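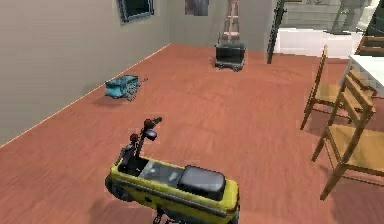

4.2 Setting up the practice room in Cozma

Run the Ikis floor unit in the simulated room before you send a route to the real machine. The steps assume the unit is already paired and the Cozma viewer is open.

1. Open Rooms, choose Garnitz, and wait for the floor and walls to finish loading.

2. Set the view so the yellow scooter is in the lower center and the back wall is straight ahead. The black cart and the stepladder should both be in sight.

3. Turn on collision shapes for everything standing on the floor: the scooter, the blue crate by the left wall, the cart, the stepladder, the table and both chairs.

4. Open the crate's shape and check that it takes in the items hanging out of the right side, with the thin rod. The automatic shape often stops at the rim. Drag it out by hand if needed.

5. Give each chair its own shape. Use Legs, not Box — Box closes off floor the unit can reach.

6. Draw a no-go line across the opening to the right of the cart, starting at the black pole.

CAUTION: The stairs setting is off by default. Without a no-go line, the planner may treat the area past the pole as level floor.

7. Place the start marker on the open floor between the scooter and the cart. Leave clearance on all sides for a full turn.

8. Save the room and run the short route 3 times. If the unit stops, open the log and look for code 31 (shape overlap). Move the start marker and run it again.

Note: Shadows have no effect on the planner. If the unit slows down over one, camera braking has been left on. Turn it off under Sensors.

Note: Changes to shapes are not copied to other rooms. To reuse them, export the room file before closing the viewer.

Room file and step order checked by Annelies Desmet, June. Send corrections to Benoît Brunet.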